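Bidmont sets equipment budget for two-arm handling stations

Dunmore, January 6, 2022

Bidmont has approved its equipment plan for the year and will buy two further two-arm robot stations for its sorting and packing work in Dunmore. The order has been placed with Juvlow, which will supply the arms, grippers and controllers as a single package. Delivery is planned in one lot, with the stations going in one after the other so that packing can carry on during the changeover.

The company packs small moulded goods for toy shops, garden centres and craft suppliers. Its current list runs to 328 items, most of them light, uneven in shape and sold in mixed sets. Until now these have been put into trays by hand. Bidmont looked at single-arm machines last year and decided against them for mixed sets, as the tray has to be moved or steadied while items are being placed.

Under the plan, money is set aside for the stations themselves, for spare gripper fingers and cables, and for staff training. Spares have been given their own budget line for the first time. In earlier years they were paid for out of general repairs, and orders were sometimes held back until the next quarter.

Roland Hulme, head of equipment planning at Bidmont, said: "The arms are the part people ask about, but a good deal of the money goes on the things round them. We need tables at the right height, trays that are all the same size, and fingers that can be swapped by the person on shift. We have costed all of that before ordering. If we find we need a different finger for some of the smaller items, there is room in the budget to buy it."

Each station must complete an acceptance run of 700 placements before payment of the final instalment. The items for the run will be chosen by Bidmont from its own stock and will include standing and lying pieces. Juvlow will have an engineer on site for the run and will put right any faults found before the station is handed over.

Training will be given to 20 members of staff across both shifts. It covers starting and stopping the arms, clearing a dropped item, changing fingers and keeping the daily log. No jobs will be lost as a result of the purchase. Packers who now fill mixed sets by hand will move to checking, labelling and loading, and will take turns at running the stations.

Stock and tray records will be kept in Uvance, the software already used in the Dunmore stores. The licence is paid for out of the existing office budget and is not part of the equipment plan.
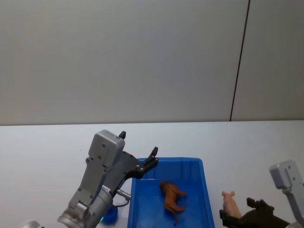 Bidmont Equipment Planning Department

Small animal figures are among the goods to be handled at the new stations, with a blue tray used for placing. Pigs and other animals differ in height and balance, and the gripper settings for each will be recorded during the acceptance run.

A review of running costs will follow once both stations have been in daily use for a full quarter. Any request for further stations will be made as part of next year's plan.

Press enquiries should be addressed to Roland Hulme, Equipment Planning Department, Bidmont, Dunmore.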